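April 25, 2019

Packing bench, second shift on the pantry lines. Started with the timber table clear along the front edge and the stock lined up against the wall. The order of work was the same as yesterday: one open carton, mixed goods, hard items against the walls, soft items last. Carton flaps folded down before loading, otherwise they foul everything that goes in near the rim.

The row at the back held the usual awkward mix. The cream kettle is the tallest problem, being mostly handle and air. The red glass bowl on the short stem is the fragile one and I have left it until I can get proper tissue. Galbraith sent bubble wrap in the wrong width again, so it will have to be doubled over and taped.
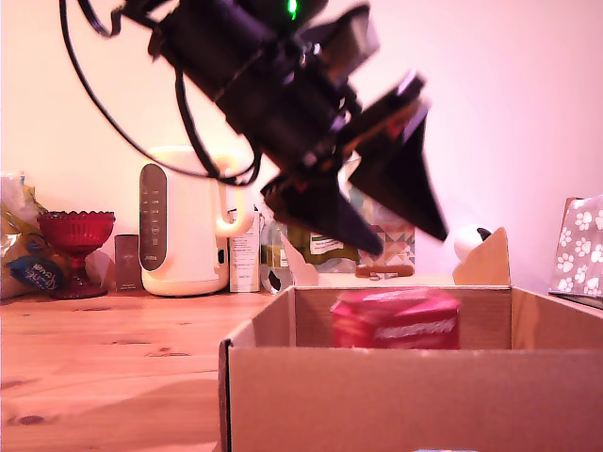
Bevent Packing and Household Stores Group

Red tin or box placed against the back wall of the carton. It is a good anchor piece because the sides are straight and it doesn't bulge under load. Bottles I prefer upright in a corner with something square beside them. The yellow plastic bag of whatever-it-is at the far left can fill a gap at the end. Cleiton Rezende disagrees and puts bags on the bottom as padding. We had this conversation in November and neither of us has moved.

Void fill: used crumpled kraft on the last job, 2 sheets per side. Rosângela Queiroz wants it cut back to save on the Gristedard account, order 3872, which is already over. I have agreed to try one sheet and a folded flap. My expectation is that the load will shift on the ute.

Mid-morning, checked the light cartons separately. Confectionery boxes are glued at the ends and the glue is poor. They need to be handled by the broad faces, with even pressure, and kept off their ends in the carton if there is any weight going on top. A crushed end is a return, whatever the condition of the contents. 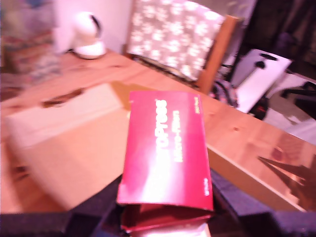

Toppers Mini-Rolls

End flap hanging slightly open on this one, with white packaging showing at the bottom. Noted on the sheet as flap open, colour and print fine. Strip of clear tape across the end, then in on its side along the long wall, label facing up so the receiver can read it without digging.

Labels are from the Uvurent roll, which prints grey after almost 6 metres and then recovers. Cleaned the head with alcohol. No change.

Still to do: bowl, kettle, new tape for the dispenser. Ask Rosângela about the tissue. Weigh the carton before sealing this time.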